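Leave the Toys in the Lounge Room

I've been to a lot of open homes this year, more than anyone who isn't buying really should, and I've come away with one firm opinion. I miss mess. I don't mean filth, I'm no fan of a sticky floor, I mean the ordinary evidence that people live in a place. A jumper on the back of a chair. The bills. Somebody's library book face down on the arm of the couch with its poor spine cracking.

It started when my sister-in-law was looking for something in Harnen (she has since given up on Harnen and I don't blame her) and wanted company. Off we went one morning in July, freezing, with takeaway coffees we weren't allowed to bring inside. The first house had a bowl of green apples on the bench. So did the second. By the third I was looking for the apples the way you look for a yellow car on a long drive, and there they were, next to a cookbook open at a page about figs.

The agent told us the place had been "put together" by an outfit called Laitinen, who hire out the whole lot — couches, lamps, towels you mustn't touch — and take it all away again when the contract's signed. I asked what happened to the owners' own furniture and she said it was in storage. The owners were still living there, mind you. They'd been sleeping on a hired bed and eating off a hired table for weeks, and hiding the toaster in the laundry every time someone wanted a look through. I thought about those people all the way home.

Now, I understand why they do it. If I were selling I'd probably cave as well, and I'd hide my toaster with the best of them. My quarrel is with what happens afterwards, when the rest of us start thinking our own lounge rooms ought to look like that on a normal afternoon. I've caught myself at it! I once moved the telly remote into a drawer because a friend was dropping by, and then we couldn't find it when the cricket was on.

And it's children's things that cop it worst. There's a whole aisle of baskets and lidded boxes and ottomans with secret insides, all of it sold to parents on the idea that by dinner time there should be no sign a child was ever on the premises. I bought one of those ottomans, from the Zindudov range, in a colour called oat. It held plenty. It also held it in such a jumble that my two would tip the whole thing upside down to get at one plastic horse, and I'd be on my knees afterwards with my arm in it up to the shoulder, muttering. We gave it to the op shop and the toys went back to where they'd been before, out where everyone could see them.

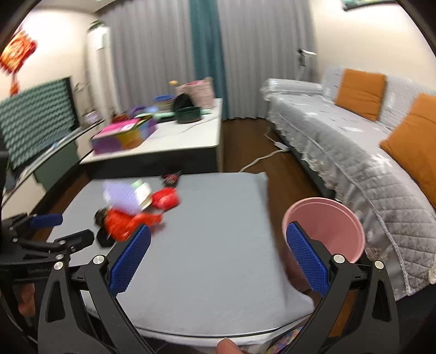 Toys and a bin in the living room, well within reach.

My mother thinks I've lost my mind over this. She grew up in a house with a front room that was kept for visitors, with a good settee and a cabinet of glasses, and the children were not to set foot in it. She still speaks of that room with real tenderness. But when I ask her what she remembers doing at home as a kid, it's all the kitchen and the back step, and a corner of the hall where she kept a shoebox of buttons. The front room doesn't come into it.

I had a similar talk with a neighbour who'd done up her place beautifully, all pale timber and one enormous vase. She'd spent $1527 on shelving with doors so she wouldn't have to see the board games. Her money, her walls, fair enough. She did say they hadn't played a board game since, and then she changed the subject to the bins.

There's a cafe near us, the Keletel, that has the right idea. It's got a crate of battered picture books by the window and the chairs don't match, and there's always a newspaper someone's half done the crossword in. People stay for hours. I've filled in a few clues myself (wrongly, judging by the crossings-out that were there the next time I came in).

So I'm staying out of the lidded box aisle for a while. I'll still vacuum, and I'll pick the pencils up off the floor before someone goes for a skate on them. The plastic horses can stay where they are, though, and if you come round for a cuppa you may have to shift one before you sit down.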